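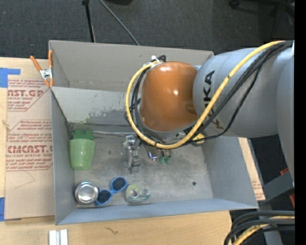

Lost and found at Beddoe hall moves to one big bin

If you left something behind at the Beddoe community hall this spring, there is a good chance Domnica Iordache has been looking after it for you. The hall has given up its old lost-and-found cupboard, which had been stuffed so full that the door needed a shoulder to close, and is now putting everything in a large gray open bin where people can see at a glance whether their things have turned up.

A pair of sunglasses with bright blue frames is still waiting to go home, along with a green cup and a round metal tin that must surely be missed in somebody's kitchen.

"People come in for one thing and go home with three they had forgotten they owned," said Iordache, who spent two long evenings in June sorting through the cupboard with Radu Enache and Alina Ene. They found 39 single gloves, a very nice umbrella and a casserole lid that Enache recognized as his own – he had bought a new one over the winter.

The bin can be looked through whenever the hall is open, and until 9 p.m. on choir nights. Small valuables such as keys and rings are kept at the front desk, so please ask there and be ready to describe them. Anything not picked up after 15 weeks will go to the Nekov Street thrift shop.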